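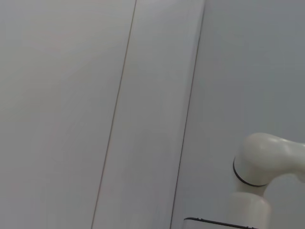 Zomero's reply to the complaint was that the correction had been "given due prominence", and that readers who wanted it could find it. It ran to two sentences on the letters page, 5 days after a front page story, and the paper would not say anything more to us when we wrote. That reply is more or less where our project starts.

Search this site Go

Corrections and where papers put them
Project report, second year media module
Mar 8, 2015

What we wanted to find out

Do local papers put their corrections where people who read the mistake will see them? Everybody in the group thought no before we began so we should admit that. We tried to set up the method so it could prove us wrong, and in one case it did.

We looked at three titles. The Zomero Courier, the Radeck Evening Post and the Eshun Weekly. A fourth, the Rirkeck Herald, was dropped after two weeks as the library only holds part of the run and the website archive is behind a login. Some Rirkeck material is still used in the history section.

Background

The oldest correction we found is from 1923, in the Rirkeck Herald. It says sorry to a grocer for printing that he had been fined for short weight when it was another man of the same surname in the next street. It is on the front page, in the same column as the court reports. No heading, just a line in italics and then the text. We are not saying papers were better then, one correction proves nothing, but it was a useful thing to compare against.

By the time the Radeck paper went to a smaller page size, corrections had their own box on page 2. It has stayed there since, apart from a gap when the box vanished for most of a year and nothing replaced it. We asked about the gap. No answer at time of writing.

Method

We went through nearly 1000 issues between us, on microfilm for the older ones and paper or screen for the rest. For each correction we wrote down the page it was on, the page the mistake was on, the number of days between, and wether the original story was described. Legal apologies after a settlement were kept in a separate list because a lawyer has usually agreed the wording and often the place too.

Problems: the microfilm reader was out of order for part of the autumn. Two of us sorted "clarifications" differently at first and had to go back over the whole of the Eshun set. Also we only counted things the paper admitted to. A mistake nobody complained about is invisible to us.

What we found

Radeck was the most regular. Same box, same page, mostly within the week. A reader who knows about the box will find it. The wording is poor though. Quite often it says a figure was wrong and gives the right one, without saying what the wrong one was, so you can't tell how bad the error had been.

Eshun surprised us. We had expected the weekly to be slack and it was the one that most often put the correction on the same page as the error. Small staff, and everyone in the town knows the editor, may have something to do with it. We can't show that from the issues alone.

Zomero was all over the place. Letters page, bottom of the sport, once under the crossword solution. August was the worst month in every year we looked at, with long delays. Holiday cover is our guess.

Online was harder. Zomero changes the story and leaves no note. We found this out by comparing the printed version with the web page, line by line, which took ages. Radeck adds a line at the foot. Eshun's site hardly carries news so it was left out of this part.

What the paper's reply leaves out

"Due prominence" is not defined in the Zomero reply or in anything they sent us. To us it ought to mean near the original, or at least on a page the same people read. Their position seems to be that printing it anywhere is enough. We think a fixed place and a fixed heading would cost them nothing, and a dated note on changed web stories would cost very little.

If we did it again

Fewer issues, more phone calls. We should of asked to talk to the subs desks early, while there was still time to chase. And agree the definitions before anybody opens a newspaper.

Full tables in the appendix, handed in seperately.

5 comments 2 shares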